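Why Does Marble Have Stripes?

A story about seashells, squeezing, and very slow baking

Have you ever rested your elbows on a marble counter, or looked down at the floor of an old bank or a train station, and noticed the wiggly lines running through the stone? Some look like rivers on a map. Some look like lightning, and some look like somebody spilled the gravy a long time ago and it never got wiped up. Those lines are called veins, and today we are going to find out how they got there. It's a long story, and most of it happens under the ground in the dark, so get comfortable.

First, the seashells

Marble starts its life as a different rock, called limestone. And limestone very often starts its life as tiny bits of sea creatures - shells, pieces of coral, and the hard parts of living things so small you would need a microscope to say hello to them. When these creatures die, their hard parts drift down to the bottom of the sea and pile up there. More bits fall on top, and then more on top of those, year after year after year, until the pile is so deep and so heavy that the bottom of it gets pressed together into stone.

If you have a magnifying glass and a lump of limestone, go and have a look at it. You may find a little curl or a ridge that used to be part of a shell. I have a lump of it holding my kitchen door open, and I have spent more mornings than I should admit peering at it while my toast got cold.

Then, the squeezing

Now, the ground under your feet feels very still, but it is moving. The outside of the Earth is made of enormous pieces called plates, and they creep along, most of them at a speed not very different from the speed your fingernails grow. When two plates push into each other, the rocks between them get folded and crumpled and shoved down deep, where it is terribly hot.

Limestone that gets caught in all this does not usually melt. (People often think it does, and I thought so too until I was quite grown up!) It stays solid, but it changes. The tiny grains inside it, which are made of a mineral called calcite, begin to grow into one another and lock together like the pieces of a jigsaw puzzle. The old shells mostly disappear. When the whole thing cools down, you have marble. A rock that has been changed by heat and squeezing is called a metamorphic rock. Metamorphic is a big word, and it is a cousin of metamorphosis, the word we use when a caterpillar becomes a butterfly.

So where do the stripes come from?

If limestone is very, very pure, it turns into marble that is white all over, like a sugar cube. Sculptors love that kind. But most limestone has other things mixed in with it. There might be a layer of clay from a muddy river, or a bit of sand, or some iron, or the dark remains of old plants and animals. All of these get squeezed and stretched along with everything else, and they end up as streaks and swirls.

There is a second way to make a vein, too. Sometimes the rock cracks, and water with minerals dissolved in it trickles into the crack. Bit by bit the minerals are left behind, until the crack is filled right up with new stone of a different color. It is a little like filling a gap in a wall, only it can take many thousands of years and there is no one there to tell it to hurry.

Each color is a clue. Here are the main ones to look for:

Red, pink, orange and yellow usually mean iron. Iron is the same metal that goes rusty on an old bicycle.
Gray and black often come from carbon, which can be left over from living things.
Green usually comes from minerals with magnesium in them, such as serpentine.
White is plain calcite, with very little mixed in.

People liked these patterns so much that they learned to copy them. For hundreds of years, painters have been able to paint a wooden pillar so well that you have to knock on it to find out what it is. Today a marble pattern can be printed, and so you will meet it on floors, wallpaper, lampshades, notebooks and tables. 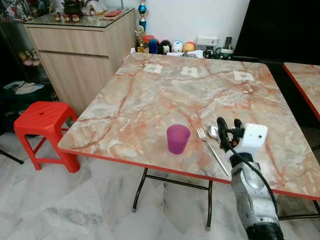
Pink and cream, with orange-pink veins: a marble pattern on a folding table.

How can you tell a pattern from the real thing?

My friend Meriem Tawfik polishes stone for a living, and when I asked her this she laughed and said she uses her hands before her eyes. Real marble feels cool when you touch it, even in June, and it goes on feeling cool for a while. It draws the warmth out of your fingers faster than wood or plastic does. It is also very heavy. A block of marble as big as a small refrigerator weighs more than most family cars.

Then you can look for repeats. No two pieces of real marble are quite the same, but a printed pattern has to start over again somewhere. Find one vein with an interesting shape - a fork, or a hook, or a nose - and see if you can find its twin farther along. If you find it, you have caught the printer out.

Last of all, look at the edges. In a real block the veins go all the way through, so they carry on down the side. A printed pattern often stops at the top.

A word about lemons

Marble may be strong enough to hold up a roof, but it has a weakness, and it's one you might have in your fruit bowl. Lemon juice and vinegar are both acids, and acids eat away at calcite. A splash of lemon on a shiny marble counter can leave a dull spot that no amount of wiping will take off, so please don't try this one on the kitchen counter at home. Ask for a broken scrap of limestone or a piece of plain white chalk, put it on a saucer, and drip a little vinegar over it. Watch closely and you may see it fizz. Those bubbles are carbon dioxide, the same gas that is in soda.

Try being a vein detective

You only need paper, a pencil, and some crayons. Pick any surface with a marble pattern, real or printed, and choose one small patch of it to draw, or you will be there until bedtime. A good trick is to set down a couple of things from the kitchen as markers so that you don't lose your place, the way a pink plastic cup and a metal spoon are sitting on the orange-veined tabletop here, and draw only the veins that run between them. Start with the thickest vein and follow it until it splits, then follow the thinner branches.
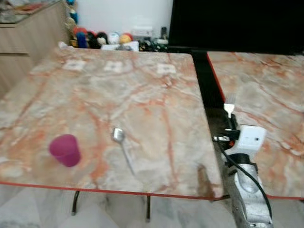
Vein maps are useful to real stone workers as well as to children with crayons. When a big block is sawn into thin slabs, like a loaf of bread, each slice has nearly the same veins as the slice beside it. Open two neighboring slices like a book and the veins on one side mirror the veins on the other, and this is called bookmatching. You can practice with your drawing. Take a pattern such as the one on the nearer table, where salmon pink and rust orange branches wander over cream and gray, and draw a piece of it right up to the fold of your paper. Then draw it again backward on the other half. You may see a butterfly, or an owl, or a rather cross old man with a beard. When you are finished, give your stone a name, as the quarry owners do. My nephew Vilmos called his Duvavmont, and he has drawn a mountain for it to come from, with a very small train going up the side.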